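Stimine Limit Monitoring Workbook
Progress report to the Head of Treasury Operations, Skoltcombe
13 Nov 2019

Scope of this report

This report covers work on the Stimine workbook since the last steering review. Stimine calculates settlement limits and limit usage for the money market desk. It reads trades from the Jaber deal capture system, applies the approved counterparty limits, and writes a breach report for the middle office. The front end is Excel with VBA. The calculation check is a separate script that runs on the reporting server and does not share code with the workbook.

Status

The import module is complete. It now reads the Jaber extract directly from the shared folder instead of through copy and paste. Column positions are no longer fixed in the code. They are looked up by header name, and a missing header stops the run with a message that names the header. Trade dates are read as text and converted in one function, so the regional settings of the user's machine no longer affect the result.

The netting module is complete for overnight and term deposits. Repo trades are imported and displayed but are excluded from netting until the legal agreement flags are available in the counterparty table. The flags were expected with the first data delivery and have not been supplied. In the meantime repo usage is shown gross, which overstates usage for counterparties with two-way business. The breach report carries a footnote to this effect.

The breach report is in parallel running with the existing manual sheet. Layout changes requested by the middle office have been made, with the exception of the sort by legal parent, which depends on the same counterparty table.

Testing

The regression set contains 300 trades drawn from past extracts, with all counterparty names replaced. Of these, 200 are standard deposits and the remainder cover amended, cancelled, and back-valued trades. The workbook and the check script agree on all standard deposits to the cent. Four of the back-valued trades show a difference in usage. The cause has been traced to the treatment of the value date when it falls on a currency holiday: the workbook rolls forward and the script does not. The limit policy does not say which is correct. A ruling from Credit Risk has been requested, and both versions have been left as they are until it is received.

Run time for a full recalculation is now 20 seconds on a standard desk machine. Most of the gain came from reading the extract into an array in one step and turning off screen updating during the import. No further work on speed is planned.

Data and infrastructure

The holiday calendar is supplied by Trolteck as a flat file. The file for next year has been loaded and checked against the calendar used by the payments team. Two currencies had differences, both confirmed by Trolteck as errors in its file. A corrected version has been loaded.

The check script runs under a service account. The password for that account expires at fixed intervals, and an expiry in early November caused the script to miss one run. The middle office used the manual sheet on that day. IT Security has been asked to move the account to the non-expiring group. The request is open.

Budget

Spending is within the approved amount. The contingency has not been used. If repo netting is delayed beyond the end of the quarter, the parallel run will have to be extended, and the extra middle office time will be charged to contingency.

Access control and next steps

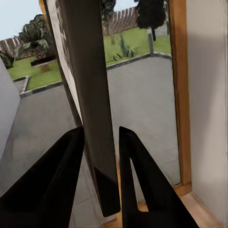 Write access to the limit table is the main open item before sign-off. Any user who can open the workbook can currently unhide the sheet and change a limit, and no record is kept of the old value. In control terms the table is as open as the doorway onto the patio and garden in the rendering, with the dark door panel standing in view and nothing shut. The proposed change moves the limits to a read-only file maintained by Credit Risk, with each load written to a log that holds the user name, the time, and the previous value. The load routine has been written and is waiting for the folder permissions. Once these are in place, the regression set will be run again, the holiday ruling will be applied to whichever side needs it, and the workbook will be submitted for model review.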